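Cleaning and re-keying the hallway lockers

Friday, November 16, 2018

The metal lockers in our hallway had not been cleaned since we moved in, and half of the keys were in the wrong locks or in a jar. I spent two evenings on them. These are my notes, mostly so that Ruth Londoño and I do it the same way next time.

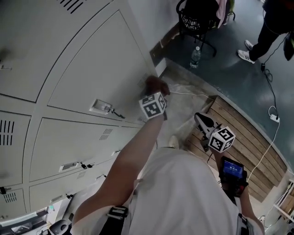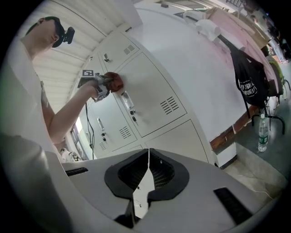 Painted steel shows hand grease before it shows anything else, and on lockers the grease collects in predictable places: the strip of door next to the handle, the edge people push to close it, and a patch at hip height where bags rub. The middle of a door is usually only dusty. I had been washing whole doors with the same amount of effort from corner to corner, which wastes time and leaves the bad strip half done. Now I do the lock side first, with the key hanging from its lock as on the large door, and hold the key aside with one finger while I wipe under it. The reddish-brown cloth is good for the flat faces. It is too thick for the seams between doors, and for those I use a thinner one folded over a plastic card.

Solution: warm water with a small squirt of dish soap. I tried a spray called Nedus on one door last winter and it left a film that picked up dust within a week. Taking the film off again was more work than the original dirt. Plain soap, then a second pass with a cloth wrung out in clean water, then dry. Wring both cloths hard. Water that gets into a cam lock stays there and the lock goes stiff.

Vents. The slots have to be done dry. A damp cloth pushes the dust through to the inside of the door, where it sticks to the paint in gray lumps. I run a soft paintbrush along each slot with the vacuum nozzle held just below, and then open the door and brush from the back. The small round holes are slower. A toothbrush works, used in small circles, and it wears out fast.

Label holders. The paper slides out sideways on ours if you push with a pencil eraser. Two of the labels still had the names of people who have never lived here. I cut new ones from index cards and wrote numbers only — contents change too often to be worth writing down.

Keys took longer than the cleaning. The jar on the shelf held 40 loose keys, some for padlocks we no longer own. Each key has a number stamped on the head and so does the face of each lock, or it did before it wore off. I read the numbers with a flashlight held flat against the door so that the stamping threw a shadow. Numbers 244 and 822 matched at once and turned without trouble. Most of the others had to be tried by hand. I worked one row at a time, left to right, and put every key that failed in a second jar so I would not pick it up again in the same row.

A few rules from that evening:

Do not force a key that goes in but does not turn. Pull it back by the thickness of a fingernail and try again. Worn keys often turn there.

Use dry graphite in the locks. Oil catches lint.

If a door has sagged, lift it slightly while turning the key. I thought I had three bad locks and all three were sagging doors.

Fidelina Nina, who had the apartment before us, wrote back to say that the spares were in an envelope taped inside the electrical closet. They were. That gave us second keys for most of the top row. The spares now live in a Plovitel tin in the kitchen drawer, each with a paper tag.

Total time was about five hours, and most of that was keys. The faces alone would fit into one evening with the radio on. Still to do: the inside shelves, which have rust rings from paint cans, and one latch with a loose screw that needs a washer I do not have. Ruth has the size written down.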